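Workshop notebook, October, started just after nine

Took the maple board out of its wrapping properly this morning and put it on the blue perforated table. Golnar had it leaning against the radiator wall over the weekend, which I'm told was for ten minutes only. I have asked that it lies flat from now on, on the table or on the rack, and never on end.

First job was to check it against what Govlow said they were sending. The order was for a one-piece look, "closely matched boards". It's glued up from several planks and you can see where they meet if you know to look. I don't object to joints, any board this wide is going to have them. I object to the word matched. The grain is wavy and it wanders, and where two planks meet the waves stop dead and start again somewhere else. Boglárka says it looks nice. It does look nice. It is also the kind of surface a small child will run a finger along and get interested in, when we want them interested in the shapes.

Flatness. Long steel rule on edge, torch behind it, both diagonals and then along each seam. A sliver of light under the rule on one diagonal, nothing on the other. Seams all right to a fingernail, except a short stretch where I can feel a step. Golnar can't feel it. We swapped hands and tried again with eyes shut and she still can't, so I've put a pencil tick underneath at that spot and we'll see who's right after the heating has been on for a fortnight.

The board is slightly too big for the table at the corners. Everybody walked past and said so. It will do for sorting work, but I'd like it clamped or at least sat on a rubber mat before anyone leans on it. The perforated top gives us any number of places to bolt through and I don't want to drill the maple, so edge stops are the answer. Boglárka has sketched some. Her sketch has six stops where I think four would do it. Leave that for now.

Then the blocks. This is the Cakura set, the plastic one, that was meant to replace the old painted ones from Boros. I've been against the change from the start and had better write down why before I forget and start liking them.

1. Colour and shape run across each other in this set. There's a red cylinder and also a red star, and a green cylinder as well. That's useful if you want somebody to sort by one thing and then by the other. It's a nuisance in the first sessions, when we've been used to "give me the red one" meaning one object. The Boros set let you be lazy. Boglárka says the laziness was the trouble with it, and I can't say she's wrong, only that all the old score sheets assume it.

2. The shapes don't stand equally well. Cylinder on its end, fine. Cube, fine whichever way. The hexagon sits very steadily. The heart and the star I trust less. Nudged the heart with a pencil end and it went over more easily than I'd like, though this may be me pushing harder on the one I already disliked. Should be done again by someone who doesn't care.

3. Plastic on bare maple slides. A flick with a finger sends the cube a good deal further than the same flick on the old felt. On the felt things stayed put. Some will say that's good practice for careful placing. I say it's a second thing being tested when we only meant to test one.

4. Noise. Put down a block on that board and the whole room hears it, partly the board and partly the metal underneath. Rubber mat again.

In their favour: no chips, no paint coming off, they wipe clean, and the colours are strong enough that you can tell them apart from the doorway with the blinds half down. Golnar tried it with the lights off as well and had no trouble with yellow or red. She hesitated between blue and green. I hesitated too, for the record, and I had laid them out.

The catalogue from Vurnska claims up to 95 per cent of users "prefer plastic shapes". Prefer them to what? There's no footnote. I'm not putting that in the proposal, and if it's in Boglárka's draft already it should come out.

Cost, since it will be asked: 737 for the board, which I still think is steep for planks and glue, and 76 for the blocks. Blocks are cheap enough that we can be wrong about them. The board we're keeping whatever happens.

Layout, quarter past eleven. Tried the blocks bunched at the far side of the board with the near part left clear for placing. Better than spreading them all over, because you aren't reaching across what you've already put down. But bunching hides things. With the cube up against the red cylinder you only see part of the cylinder from where I sit, and a shorter person would see less. Pulled the yellow hexagon out on its own towards the left and everyone I asked reached for that one first. So the layout is steering the choice, and we need to fix positions on paper before we compare anything with anything.

Still to do: mat, stops, repeat the push test with a spring balance, ask Govlow about the step in the seam. Oil or no oil on the maple is undecided. I say no oil until we know how it moves.

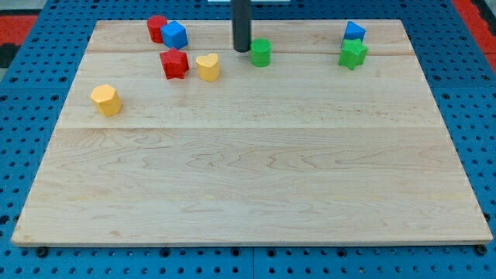 Maple board on the blue table, Cakura blocks at the far side, near part left clear.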